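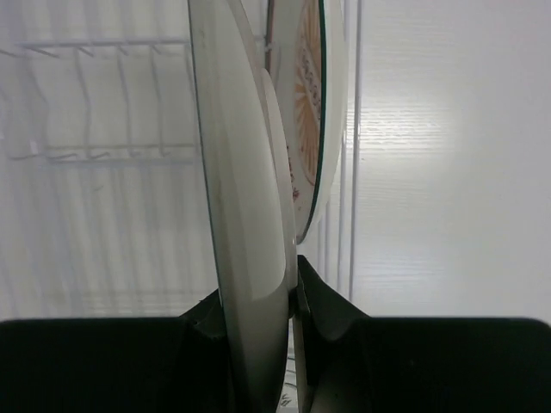 A white plate, upright, by its rim.

I came home from the Stustley romance readers' fair with a tote bag so heavy that the strap left a mark on my shoulder for the rest of the evening, so you may guess how well I kept to my book budget. Several of you asked me to write it up, and I have been putting it off while I read my way through the bag, but here we are.

For anyone new to the blog, Stustley is a March event for people who like their love stories with fangs, fur, wings or a touch of the afterlife. It used to be an all-romance fair and you can still find a duke or a cowboy if you go looking, but the paranormal side has been taking over for years and I can't say I'm sorry. It's held in the Stolero Hall, by the river, an old building with a creaky balcony and very good light.

I took the early train, which was a mistake in terms of sleep and the right choice in terms of everything else. Doors were at nine and the line was already around the corner when I got there, everybody holding coffee and talking to strangers. The woman ahead of me had read the whole Plustell series twice and was on her third time through, and by the time we reached the ticket table I had promised her I would give book two another chance. (I quit it years ago when the wolf hero went off to sulk in a cave for what felt like half the book. She says the cave pays off. We'll see.)

Tickets were six dollars in advance and you got a program and a bookmark. The program was printed in a pale gray that I could not read without walking over to a window, and I wasn't the only one standing at the windows.

Downstairs was all tables. Radebe Books had the long wall to the left of the doors, as they do every time, and they had brought boxes and boxes of used paperbacks along with the new releases. I am weak in front of used paperbacks. I love the covers from back when every vampire had a ruffled shirt and a thunderstorm behind him, and I love finding a stranger's name written inside. I bought three there before I had even taken my coat off, one of them a ghost story set in a lighthouse that I had at age fifteen and lent to a cousin and never saw again. It is the same edition. I may have made a noise.

The smaller presses were toward the back, and that's where I would tell you to spend your time if you only have an hour. The big names you can get anywhere. At the back I found a selkie romance set in a fish cannery, a novella about a retired witch and her mail carrier, and a bear shifter book whose author told me she wrote most of it in the parking lot of her son's hockey rink. She sold me the sequel too, and I didn't put up much of a fight.

Upstairs were the talks. The balcony room holds fewer people than want to be in it, so if you go next year, get up there early and save your seat with a scarf like the rest of us do. I went to the one about fated mates at eleven. I have mixed feelings about fated mates. When it's done well there is nothing I would rather read on a rainy afternoon, the big lonely immortal who has given up hope and then catches a voice through a wall, and oh, I'm gone. When it's done badly, though, the fate does all the work and the two of them never have a conversation. One of the writers on the panel said she makes herself write a scene where the couple disagree about something dull, like money or who left the gate open, before she lets them kiss. I wrote that down. I don't write novels, but I wrote it down.

The question part ran long and wandered off into whether a dragon hero should keep his hoard after the wedding. The room was split. I say keep it, but put her name on it too.

Lunch was soup and a roll from the counter in the lobby, and there weren't enough chairs, so I ate mine on the stairs next to two sisters who had driven down through the night from up north. They had a list of every book they wanted, with prices, in a little notebook, and had already gone over. They told me about a mountain series I had never heard of and I went straight back in and found the first one. It cost 750 cents, or that's how the hand-lettered sign had it, and the lady behind the table laughed every single time a person asked her whether she took pennies.

In the afternoon there was a reading hour, with authors taking turns at the microphone. The sound was poor at first – a lot of humming, and one very tender confession that came out as a squeal – but they got it sorted after the first couple of readers. The best was a piece from the new Plustell book, which isn't out until summer. I won't spoil it. I'll only say that the cave comes back, and that I looked across the room and found my friend from the line, and she was looking right at me with her eyebrows up.

I had meant to leave at four and stayed until they started folding the tables. My total came to 59 dollars with the ticket and the soup, and I would like it noted that this is less than last year.

A few practical things, as people always ask. The hall has an elevator but it's at the river end and badly marked, so ask at the ticket table. The coat check fills up by mid-morning. Some of the small presses take cash only. There is a shuttle from the station, but the walk is pleasant and flat and you pass a good bakery, where I recommend the cinnamon twist.

I have started with the lighthouse book, out of loyalty. The heroine is sillier than I remembered and the ghost is just as handsome. After that it's the fish cannery, and then Plustell book two, cave and all. If any of you picked up the one with the retired witch, please come and talk to me in the comments when you get to the part with the certified letter.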